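Lists | Threads | Authors | Search | Help

Re: [home-sewing] marbled vinyl, is it good as a mat for folding?
From: Fengying Zhong
Date: 6 May 2026

Dear Colin, dear all,

Thank you for your patient answer. The first picture is close to the surface, and in the second you find also the lavender paper with the flowers.
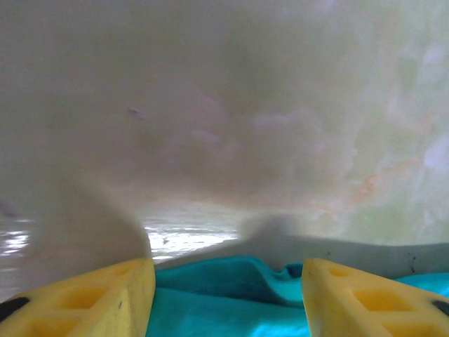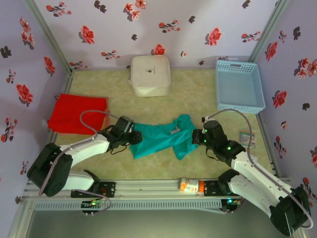 Marbled mat with the teal cloth, first close, then with the red towel and the blue basket.

Colin Bickerstaff wrote:
> Before you buy more of it, two questions. Is it shiny? A shiny
> surface is pleasant to wipe but a thin shirt will slide when you
> fold the second sleeve. And is the pattern busy? I had a Yeoman
> mat with big dark veins and I could never find a dropped pin
> on it. I gave it to my sister in September.

To your first question: yes, it is shiny. In the close picture the light makes a white spot directly above the cloth. Cotton stays where I put it, but my one viscose blouse goes for a walk. I now hold the hem with the left hand and fold only with the right, and it is better.

To the second: the pattern is soft, mostly gray and green with some pale lilac, and there is an orange line in it that I like very much. I did not lose a pin yet. A light gray thread I did lose, two times.

The red towel I keep folded at the side, and when a blouse slides too much I lay the towel under it. Maybe this is a known method, I did not read it anywhere.

Now my own questions. The shop has the same pattern from Skerell in a matt finish, article 3653, but the roll is 10 meters and I need less than two. Would somebody share a roll with me? I can cut and send. Also, does anybody know if the matt one takes marks from a warm iron? The seller could not tell me.

I would also be glad for advice about the basket. Mine is a mesh one in light blue, and small buttons catch in the holes when I take a shirt out in a hurry. Do you line yours with fabric?

With kind regards,
Fengying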